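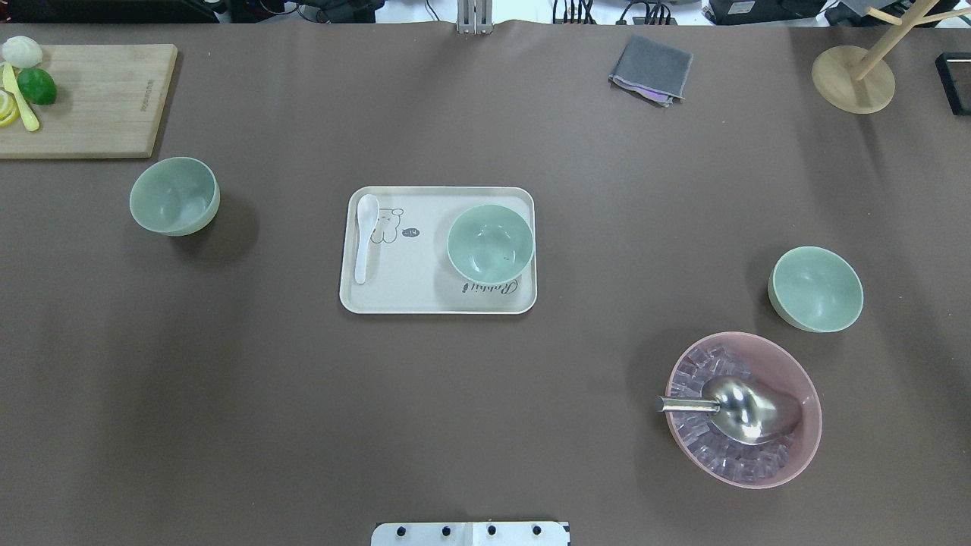
Table laid out for the bowl task, head camera.

Bench log, October, shared workshop, evening session

Started at 6:40 after clearing the last of the Fimberg job off the big bench. Goal for tonight was the bowl pickup: three mint bowls, one of them on the cream tray next to the spoon, the other two out on the bare table. The pink bowl with the cubes and the scoop stays put and counts as an obstacle. Same for the cutting board and the mug tree.

Power up was clean. Left arm homed on the first try. Right arm threw the joint 4 warning again and cleared after a restart. I have not touched that connector yet. Whoever is in next, please don't reseat it without writing it down, I want to see if it comes back on its own.

Changes since the last entry:
- Jodell gripper closing speed set to 10 in the config (was 25). Force limit left alone.
- Swapped the wrist camera cable on the left side for the shorter one.
- Moved the logger onto the Nyamweya box. Disk has room again.
- Table height in the config was off by 2 mm. Fixed, saved as a new profile called jorngate_bench. The old profile is still there, don't use it.

Wrist camera check

Ran this before any arm motion. Exposure locked, auto focus off. What comes back is soft gray with broad vertical bands and nothing in it has an outline. There are small white specks all over it and they look sharper than the bands, a few dark ones as well, mostly toward the left. Could be dust on the lens cover, could be lint on whatever it was facing. The way to tell is to move the wrist and see if the specks stay in the same place in the picture. Did not get to that tonight. The wide dark band left of center is a separate question. Lens wipes are in the second drawer. Saved the still under the session folder as the before picture.
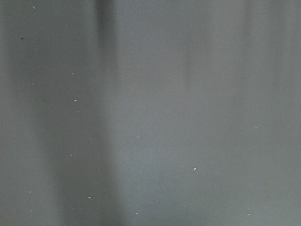

Bowl pickup

Rim grasp, one finger inside and one outside, approach from above with the wrist tipped over. The slower close setting is in use for all of these. I kept the lift low over the board so there isn't far to fall.

The reach from the left covers the bowl on that side easily. The one by the tray lettering needs more care with the spoon and the tray rim nearby, so the plan is to come in from the right for it. The far right bowl is close to the pink bowl when the arm swings across. Added a waypoint higher up to go over the pink bowl instead of past it.

The log has 2,359 lines from the session, of which 143 are the same timestamp warning from the logger. Looks like a clock offset between the two machines. Harmless for now but it makes the file hard to read.

The still I kept is from the left arm, with the bowl held by the rim and tipped a little. 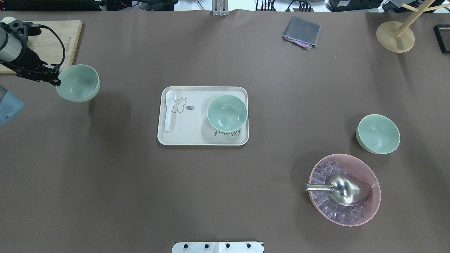 To do
- Wipe the wrist lens cover, retake the gray still, compare.
- Sync the clocks.
- Joint 4 connector, after one more session.
- Tie back the cable loop at the left gripper with a softer strap.
- Order finger pads. Down to the last pair.

Shut down at 9:15. Arms parked, main switch off.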